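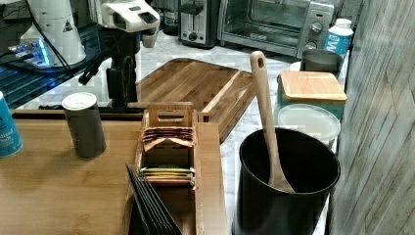
Small Kitchens, Sensible Counters
Handout for Session 4: Worktops and Taps
Clotilde Aubert

Last week we did drawers, and a few of you stayed behind to tell me your drawers were fine and your counters were the disaster. So I've swapped the sessions around. Pantries will wait.

Bring this sheet with you on June 15, 2026, along with a tape measure and the sketch of your own kitchen from Session 2. If you lost the sketch, draw another one. It doesn't have to be pretty! Mine has a coffee ring on it and I've been teaching from it since December.

1. The landing spot

Every counter needs one stretch where you can put something down without moving something else first. I call it the landing spot. In my old apartment in Hanurcombe the whole counter was 67 inches long, sink included, and I still managed to fill it with things I used twice a year (a pasta machine, a fish kettle, I don't know what I was thinking).

A big cutting board makes a good landing spot, and bamboo is what I like. It's light enough to carry to the sink and it shows you where the work is meant to happen. If your board has a raised rim, try slicing bread on it before you decide you love it. Some people find the rim gets in the way of the knife. I like it for tomatoes.

Put the landing spot between the sink and the stove if you possibly can. If you can't, put it next to the sink.

2. The back row

Toaster, toaster oven, coffee maker. These are the ones that live out all year in most homes, and they belong along the back. Check the instructions for the clearance they want on every side, and pull them forward from the wall and away from anything plastic before you switch them on. I know, I know. Everybody nods at this and then goes home and leaves the bread bag on top.

Bottles creep into the back row too. Dish soap, oil, cleaner, vitamins. Pick one tray or one corner for them and keep the cleaning bottles away from food altogether.

3. Canisters and the utensil holder

Canisters are where I get opinionated. You don't need a matching set. A teal one and a steel one can sit happily side by side, and you'll remember which has the coffee in it because they're different. My Millet set was all the same cream color and I salted a cake with it once.

For the utensil holder:
Take everything out and wash the inside of the holder. You'll be surprised.
Put back what you used this past week.
Wooden spatulas and spoons go in dry.
The rest goes in a drawer for a month.

Loose lids: match every one to its container, tonight, on the floor if you have to. Any lid left over after that goes out.

4. Around the faucet

We forget the faucet because it isn't clutter, but it's the thing you reach past all day long. Look at yours from the side, at handle height, the way you never normally look at it.
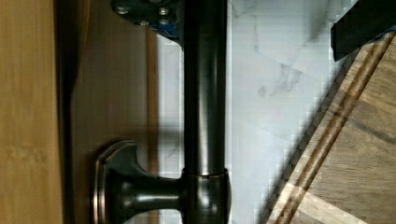 Fig. 2. Dark bronze finish with the handle out to the side. Note the coppery rim at the collar.

Dark finishes hide fingerprints better than chrome does, in my experience, but they don't like scrubbing powder. Use a soft cloth, warm water and a drop of dish soap, then dry it. With oil-rubbed bronze you may see copper tones along the edges. Some finishes are made to show that and some have simply worn, so ask whoever sold it to you before you go rubbing at it with anything.

Side handles need elbow room. Before you park a soap bottle or a drying rack beside one, swing the handle all the way in both directions. Gaëtan Chevalier brought in the plans for his place in Andham last term and he'd put a knife block — a heavy one — exactly where the handle wanted to go. It looked lovely on paper.

Exercise: stand at your sink and turn the water on with the hand you don't usually use. Whatever your elbow bumps, move it.
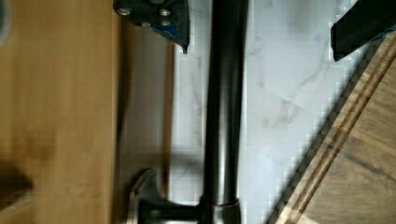

Page 3

5. Collars, seams and other grimy bits

Gunk settles where two parts meet. On a faucet that means the collar and the underside of the lever. Wrap a thin cloth around the collar, hold both ends and pull it back and forth like you're shining a shoe. An old soft toothbrush does the lever.

Wooden doors and panels near a sink want a wipe down too, going with the grain, and please wring the cloth out first.

6. Homework

Clear your counter completely. Put back only what you need for breakfast. Live with it until the next session and write down each thing you went looking for. Bokby sells a cheap notepad with a magnet on the back if you want one for the fridge, but the back of an envelope is fine.

Room 394 again next time, not 366. The door sticks, so give it a push.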